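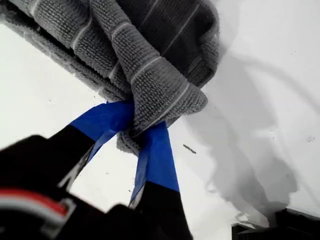

Figure 1. Parallel gripper with taped fingertips holding a gray microfiber towel.

Unit 7: Comparing Fingertip Surfaces on a Parallel Gripper
Course instructor: Tainá Quintana
Laboratory supervisor: Mariama Nartey

Purpose of the unit

Students have so far worked with rigid parts, for which the width of the object and the closing force are usually enough to plan a grasp. Cloth does not behave in this way. It folds as the fingers close, and the amount of material between the tips depends on where and how the fingers arrived. In this unit the same gripper is used with two fingertip surfaces, bare and taped, and the results are compared under fixed conditions.

The written comparison is due Mon 18 April. Groups that received the Bühler fingers in Unit 6 should return them before starting.

Terms used in this handout

Gathered grasp: the fingers close on the body of the cloth and draw a bunch of material between the tips. The towel in Figure 1 is held this way, with a rounded lobe of fabric at the tips and the rest bunched above it.

Edge grasp: the fingers close on a hem or a corner. Less material is held, and the position of the grasp is easier to report.

Slip: any movement of the cloth relative to the fingertips after closing. Slip is recorded even when the cloth is not dropped.

Preparing the fingertips

Blue tape is used for the taped condition. Wrap each finger from the tip downward and press the layers together. Creases and overlapping layers change the contact surface and should be written down before the first trial. Do not replace the tape partway through a set. If a strip comes away, stop, note the trial number and begin the set again.

Procedure

1. Start the Kuretetti controller and load the unit file. Confirm that the closing speed is set to 100 and leave it unchanged for all trials.
2. Place the towel on the white work surface. Crumple it by hand for the gathered trials; for the edge trials, leave one corner within reach.
3. Carry out 11 trials for each combination of fingertip surface and grasp type. Lift the towel 300 mm, hold, and lower it.
4. Record the grasp type obtained, which may differ from the one intended. A planned edge grasp that collects a second fold is entered as gathered.
5. For edge trials, note whether the hem has turned inward near the tips. The bound edge is thicker than the body of the towel – a folded hem may hold the fingers farther apart than expected. 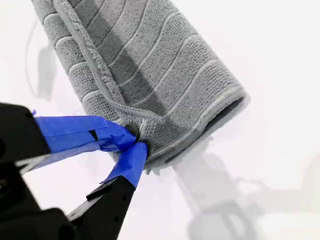 Reporting

Submit one table per fingertip surface and a discussion of no more than two pages. The discussion should state which surface the group would recommend for each grasp type and on what evidence. Slip and drops are to be reported separately.

Camera views may be included where they support a specific statement. Students should take care with shadows on the white surface, as the segmentation step in Stomanden can mark a dark shadow as cloth. Check the outline by eye before using any area value.

Groups wishing to repeat the work with the Stulta arm in July should contact Mariama Nartey. Bench time is limited, and requests must name the fingertip surface to be tested.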